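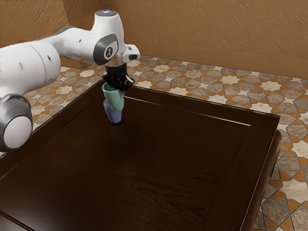 深色实木餐桌上的白圈怎么去掉?上过木蜡油的,不想整张重新打磨

家居维修 > 木器与家具
发布于 2018年9月24日 浏览 1404

潮汐表

急,在线等。

桌子是Zitorwood的,深棕色实木,大的那款,买的时候3454块,去年12月到的货。当时店里说出厂上过硬蜡油,我自己后来又补过一次,用的Zitadura,就擦了薄薄一层,擦完看着挺好。

上周家里来人,杯子没垫杯垫直接放桌上,倒的是刚烧开的水。第二天早上发现两个白圈,一个完整的,一个半圈,还有一块雾蒙蒙的,形状说不清,可能是盘子底下闷的。手摸上去是平的,没有鼓也没有起皮。侧着光特别明显,正着看还行。

试过的:
湿抹布擦,没用
干抹布使劲擦,没用,好像那一小块还变亮了??
核桃仁擦,网上看的,擦完确实淡了,过一晚上又出来
牙膏没敢用

打电话问了楼下修家具的,说要整张桌面磨掉重新上油,报价将近4000。比桌子还贵,我说我再考虑一下。

想问:
这个白圈是在油里面还是已经进木头了?怎么判断
有没有办法只弄那一块,不动整张
吹风机到底能不能用,有人说行有人说会裂
房子是租的,没有地方做大动静的打磨,阳台很小,桌子也搬不出去。

补充:桌面有一道拼缝,白圈刚好压在缝上,不知道有没有影响。
再补充:家里有小孩,味道太大的东西最好别推荐。谢谢各位。

粗砂细砂

先说结论,白的基本都没进木头,黑的才是进了。你这种是水汽闷在表面那层蜡和油里,光一散就发白。放心,能救。

判断方法很土:白圈上滴一滴橄榄油,等十分钟。要是滴油的地方颜色变深、白的看不太出来了,就是表层问题。要是滴了跟没滴一样,那可能比较深。核桃仁你擦完淡了又回来,也是一个道理,油盖住了,里面水汽还在。

步骤,赶时间我就直接写:

一、先把桌子擦干净。温水加一点点中性洗洁精,拧干的布,别泡。擦完放一天,真的放一天,别急。你之前核桃油也得擦掉。

二、吹风机可以用,中低档,离桌面一个手掌远,一直晃,不要停在一个点上。吹一会摸一下,温的就行,烫手就停。拼缝那里少吹,缝两边木头收缩不一样,吹猛了缝会张开。吹个几分钟白圈应该会淡很多,有的人到这步就没了。

三、还有残留的话,拿最细的那种白色百洁布(不是绿色的!绿的太粗),蘸一点点你那个Zitadura,顺着木纹轻轻推。只顺木纹,别打圈。面积要比白圈大一圈,往外越来越轻,这样没有边。

四、马上用干净的棉布把多余的油擦掉,要擦到布上基本不带油。很多人翻车就翻在这,油留多了干不透,发粘,再放个杯子上去又是一圈。

五、晾。罐子上写多久就多久,我一般再多等一天。这期间别放东西,桌布也别铺。

注意用过油的布不要揉成一团扔垃圾桶,会自己发热,真着过火。摊开晾在外面,或者泡水里再扔。有小孩更要注意。

味道的话硬蜡油都有一点,开窗,晚上擦,擦完门关上睡觉去,第二天就散的差不多了。

你说干擦那块变亮了,那是磨出来的光,第三步做完会匀掉一些。要是还亮,等干透了拿旧毛巾整张桌面抛一遍,让别的地方也亮一点,就看不出来了。

将近4000那个别理他。整张磨是对的做法,但是你这个情况用不着。

半勺盐

我家的是用熨斗弄掉的,棉布垫着熨斗最低档不要蒸汽,压几秒拿起来看,再压。一共弄了2次就没了。我家是清漆的桌子不是油的,你参考吧

蛋黄酱也有人说行,我试过,没啥用,还一股味

Skernside旧木头

楼上的熨斗我不太建议,蜡油桌面上面那层蜡会化,布纹会印上去,我见过一张,印了个很清楚的格子。清漆可以,蜡油慎重。真要用就垫厚一点。

第一个回答基本都对,补几点。

一是先确认你桌子到底是什么油。店里说硬蜡油不一定真是,Zitorwood早几年有一批是水性漆做哑光,摸起来跟油差不多,客服自己都搞不清。翻桌子底下看,一般有个标签,写OIL还是LACQUER。没有标签就找桌底不显眼的地方,用棉签蘸点酒精按住几秒,发粘掉色的多半是漆,没反应的再往油上考虑。不是百分百准,但能排除掉大部分。如果是漆,前面说的第三步就不要做了,油吃不进去,浮在上面越擦越花。吹风机那步都可以。

二是深色桌面补油有个坑。深棕色很多是染过色的,颜色在表面很薄一层,百洁布推重了会露浅色,比白圈难看多了。先在桌底或者桌腿内侧试一小块,布上如果带下来棕色,马上停。我们这边Ots建材店有卖带色的蜡油小罐,可以回一点色,不过色号很难对准,我自己对过三次才凑合。

三是拼缝。白圈压缝上问题不大,但是缝里可能存了水,吹之前拿纸巾折个尖,沿着缝压一遍,看能不能吸出来。指甲顺着缝划一下,如果一边高一边低,说明吃过水了,先放着别动,等它干了自己回去。天气干的时候一两周吧。

四是以后。蜡油桌面怕的是又热又湿还闷着,光是热或者光是洒点水马上擦掉,一般都没事。最容易出圈的是杯底内凹那种杯子,水汽跑不掉。杯垫用软木或者毛毡,别用硅胶的,硅胶吸在桌面上一样闷,有的时间长了还会留油印。

砂纸的事顺便说一下,有人会劝你用4000号砂纸轻磨。那个号数是抛光用的,在油面上磨了只会更亮,跟周围不一样。百洁布就够。

潮汐表

谢谢大家!!刚去翻了桌子底下,标签还在,写的是OIL。滴橄榄油那个也试了,颜色变深了,白的几乎看不见。

今晚先洗一遍放着,明天吹。桌腿内侧也试了一下,布上有一丁点棕色,不知道算不算掉色,擦第二遍就没有了。

Skernside旧木头

第二遍没有就是浮色,可以做,手轻点。推三四下就停下来看一眼,别一口气推完。

粗砂细砂

对 轻点。橄榄油记得擦掉,那个不会干的,留着会发哈喇味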